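About Trurkik

Trurkik looks after other people's old photographs. We clean them, scan them, date them where we can, and send them home in better boxes than the ones they came in. The boxes they came in have usually held shoes.

The business was started by Ailsa Forsyth, who inherited 160 portraits of relatives from her grandmother and could name 9 of them. The rest were labeled "cousin," "other cousin," and, on one memorable cabinet card, "not him." Ailsa spent two years working out who everybody was, mostly by studying sleeves. Friends began handing her their own envelopes at parties, and she eventually stopped going to parties and rented an office in Mutmont.

Haziq Wibisono joined as our scanning and retouching person. He will take out a coffee ring, a crease, or the ghost of a paper clip. He won't open anyone's eyes, slim anyone's uncle, or add a smile to a Victorian. People do ask.

What we do

Most orders are family collections of 100 prints or fewer. We scan both sides of everything, including the blank backs, which are often less blank than they look under a raking light. Tintypes, cartes de visite, cabinet cards, snapshots and school panoramas are all fine. Glass negatives are fine too, but please call first, and please don't mail them in a padded envelope with a hopeful sticker on it.

Our dating reports run a page or two per photograph. We look at the card mount, the studio stamp, the clothes, the hair and the painted backdrop. Sometimes the answer is a five-year window. Sometimes it's "after the family bought that chair." We'd sooner give you an honest shrug than a confident wrong decade, although the wrong decade would probably sell better.

Finished scans go into Zikden, our online album, where relatives can add names and argue about them. It keeps every suggestion along with who made it. The Ritchie family album currently has four opinions about one baby, and we are staying out of it.

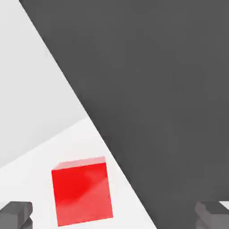
A red cube on a white tabletop.

Prices and visits

Scanning is priced by the piece, and the price drops once you pass 1,000 pieces, at which point you have our sympathy as well. Dating reports are quoted separately. Return shipping is included, tracked, and insured for an amount that won't comfort you in the slightest.

You're welcome to bring things in by appointment. Leave photos in their albums, even the sticky ones. Especially the sticky ones. We close for two weeks every June, when Ailsa visits the cousins she managed to identify.

Page last updated 2021-09-16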